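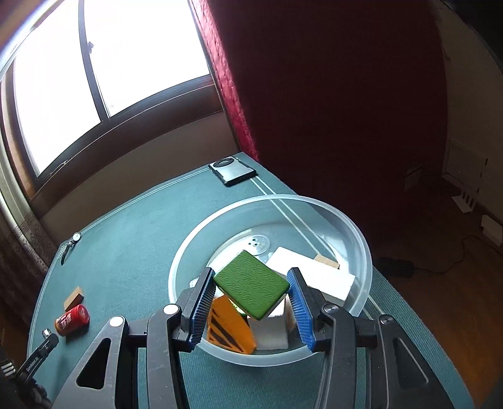 Vitória Tavares asked after the last session whether a mixed bin should be sorted by color before anything else, given that color is what most people reach for. The short reply was no, and these notes give the longer one. Color is quick to see and slow to apply. A painted block may carry two or three colors, and two people will file it in different trays.

Unit 8. Sorting small mixed objects
Handout revised 27/12/2018

1. Order of criteria
Sort by form first, then by surface, then by color if trays are still too full. Form means the outline of the largest face: rectangle, triangle, circle, other. Surface means plain, painted or embossed. An embossed block with wavy lines goes with the embossed blocks whatever its color.

2. The holding bowl
Use one wide bowl for unsorted items. A clear or translucent wall is preferred, as small blocks end up under long boxes and can be found from the side. Do not stack above the rim. Remove the top item first – digging moves everything else and hides the pieces at the bottom.

3. Work surface
A ribbed mat keeps cylinders from rolling far. Leave a hand's width between items once they are out of the bowl. Flat blocks are laid with the decorated face up so that the pattern can be read without handling. 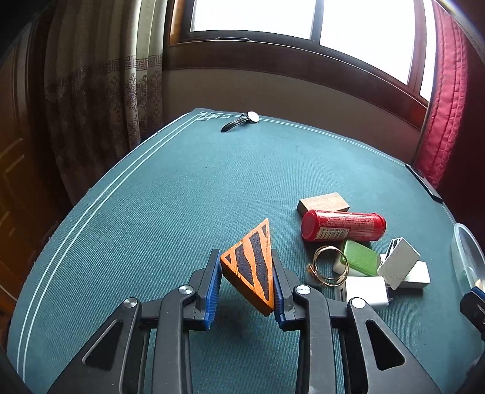 Fig. 2. Orange triangular block with black stripes; mixed items to its right.

4. Items that do not fit the form trays
Three cases come up often:
Cylinders with a cap. File under containers, not under round blocks. Lay them on their side with any printed label left as found.
Wire rings and other thin metal pieces. These go in a shallow dish of their own. They catch on other items and are easily bent.
Plain wooden blocks. File by form with the painted ones. Visible grain is not a separate surface class in this course.

5. Recording
The Nogueira sheet has one line per item: form, surface, main color, second color, tray. For a striped block the ground color is the main color and the stripe is the second. The full Wurau list runs to 2,338 lines and is kept for reference only. For the exercise, stop at 100.

6. Exercise
Work in pairs. One person takes items out and names the form; the other writes. Change places halfway. Where the two disagree on a class, write both and mark the line with a D. Disagreements are discussed in the June session – do not settle them by moving the item afterward.

Bring the completed sheet and the tray labels. Reading for next time: Hener notes, section 2.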